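Robotics Club Enters Jewelry Sorting Challenge, Keeps Its Claims Small

26 April 2022. The Comier robotics club will compete with hand-held grippers that move jewelry in and out of a shallow tray.
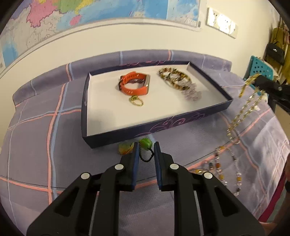
Adviser Valquíria Damasceno doubts that good practice runs prove much. "Beads slide, chains tangle," she said. "I want to see it on a bad day."

The club has logged 326 attempts since February and won't publish a success rate.
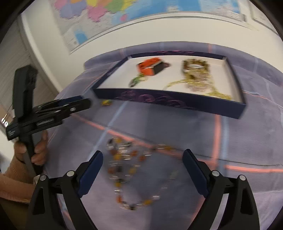 Student lead Moataz Lahlou expects to finish outside the top 11. "People hear 'automation' and picture the job done," he said. "We're still holding the handles."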